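Filed under: Collecting, Paper & Print

Why a retired parts clerk keeps other companies' catalogs

Afshin Ghorbani spent most of his working life behind a parts counter, looking things up for other people. He still looks things up for other people, but he is no longer paid for it, and the companies whose parts he looks up have mostly gone out of business.

Ghorbani collects trade catalogs. He owns 1,526 of them, a number he knows because he had just finished numbering the last batch when we spoke. They come from hardware wholesalers, stove makers, plumbing suppliers, lock companies and firms that made only hinges. He keeps them in two rooms of his house and lends scans to anyone who writes with a sensible question.

"People hear 'collector' and they think stamps, they think value," he said. "Most of these are worth five dollars. Some of them you could not give away. I have tried to give duplicates away."

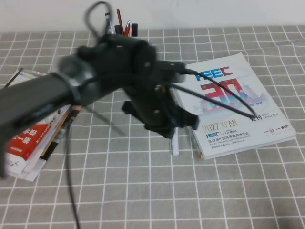

Books and a catalog on the gray tablecloth.

He started with a single binder. The store where he worked was clearing its back office, and the owner had put the old Nowakowski books out by the dumpster. Nowakowski was a regional hardware wholesaler that supplied the store for years before it closed, and its catalog came in sections that the clerks added to the binder as they arrived.

"I took it home because I had used it every day," he said. "I knew where everything was. Cabinet pulls were at the back, after the chain. I don't know why they were after the chain. Then a customer came in wanting a latch for an old screen door and the new system had nothing, so I went home and looked in the binder, and I could at least tell him what it was called."

The customer found the latch with the name and the part number. Ghorbani says he has been doing the same thing, more or less, ever since.

He bought the next few catalogs at estate sales, then began writing to stores that were closing. He would ask whether they had any old price books and offer to pay the postage. One store in Ohio sent him 11 boxes without asking for anything back. He spent a winter drying and flattening the contents, as the boxes had been under a leaking pipe.

"You put a sheet of blotting paper every few pages and you change it every day," he said. "Don't use a hair dryer. I used a hair dryer on the first one and the covers curled so badly that they still won't lie down. Coated paper is the real trouble. Once that gets wet and dries closed, the pages are one block."

I asked what he looks for when a box arrives. He said he goes to the index first, if there is one, and then to the page where the company explains how to order.

"The order page tells you who they thought they were talking to," he said. "In the older ones it's a letter. 'Dear Sir, we are pleased to place in your hands.' They explain what freight is. Later it's just terms, thirty days net. By the end it's a fax number and a form."

He has a soft spot for the Ovorell catalogs. Ovorell made enameled stoves and later a line of kitchen scales, and it printed its color charts with small painted chips glued to the page. Ghorbani has four of the charts, and all of them have lost a few chips.

"The green is always missing," he said. "I suppose people were choosing the green. They'd pull it off and hold it against the wall at home."

The requests he gets are mixed. Homeowners want to know what kind of lock they have. Theater departments ask what would have hung in a kitchen in a certain decade. A woman restoring a bakery needed the dimensions of a flue collar that Fumex had sold, and he had the page, with a drawing and three sizes. He measured the drawing against the listed sizes and warned her it was not to scale.

"They are almost never to scale," he said. "That's the first thing I write back. The artist drew one and they used it for every size. You go by the numbers in the table, and even the numbers have mistakes in them. Look for a correction slip. Sometimes it's still tucked in the back, and sometimes there's just a rusty mark where the paper clip was."

He does not charge for any of this. He has been offered money by a dealer who wanted to scan the whole collection and sell access, and he turned it down after a couple of phone calls. He said the dealer was polite about it and that he may have been foolish.

"My wife thought we should have taken it," he said. "She said, you could have bought proper shelves. And she's right, the shelves are not good."

The shelves are Nondo units, bought one at a time as the collection grew. They were meant for garages, and the uprights bow if the heavy binders go at the top. He has moved the binders down to the floor level and put the pamphlets above them in boxes. The pamphlets are the hardest to keep in order. A pamphlet might be four pages on one product, with no company address and nothing to say what year it was printed.

To place those he goes by the typeface, the phone number if there is one, and the price. He keeps a notebook of prices for a few ordinary items – a dozen wood screws, a brass hook, a certain size of washer – and uses it to put an undated list between two dated ones. He admits the method is rough. A company could hold its prices for years and then raise everything at once.

"I write it in pencil," he said. "If I'm wrong, somebody can rub it out." 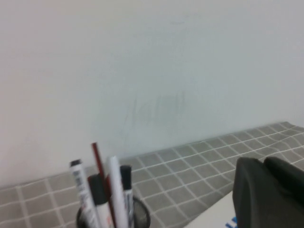

DULUTH, Minn., March

The second time we talked, Ghorbani had been sorting for a week. The local historical society had agreed to take part of the collection, and he was deciding which part. The society has room for over 400 items if the thin ones are filed upright, and it wants only companies that did business in the region. That suits him for Nowakowski, which he would like to see kept together. It suits him less for the others.

"A hardware store here bought from everywhere," he said. "If you take only the local firms, you get the idea that everything on the shelf came from down the road. The hinges came from Connecticut. The rope came from I don't know where. So I've been going through and finding the ones with a store's stamp on the front, and I tell them, look, this was used here. Some of those they have accepted."

The stamped ones turn out to be a good share. Clerks stamped the covers to stop salesmen from walking off with them, and they wrote inside them as well. He has found phone numbers, sums, a recipe for pickled beets and a long argument carried on in two different hands about whether a certain caster was any good. The society's first question was whether the writing could be cleaned off. He told them it should stay.

"The printed part, maybe there's another copy somewhere," he said. "The beets, no."

He is keeping the rest at home for now. A nephew has helped him set up a basic list on the computer, with the company, the subject and the shelf. It does not include every product, and Ghorbani does not think it should. He has tried typing out a full index for one lock catalog. It took him 19 evenings, and when he was done he found that he had skipped a page near the beginning and that all his page references were off by one.

He fixed it, but he has not started another. When a question comes in he goes to the shelf and turns the pages, the way he did at the counter. He usually answers within a few days, and he asks people to send a photo with a ruler or a coin next to the part.

"Both sides of it," he said. "Everyone sends the front. The number is on the back."

I asked whether there was anything he was still hoping to find. He said there was a supplement to the Nowakowski binder, a section on storm windows, that he remembers using and has never seen since. He knows it was printed on yellow paper. He has written to most of the stores he can think of that would have received it, and two wrote back to say they remembered it too.

"So at least I didn't make it up," he said.

He had a box waiting in the hallway from a plumbing supplier that was moving to a smaller building. He hadn't opened it yet. He wanted to get the society's boxes out of the way first, and he was short of labels.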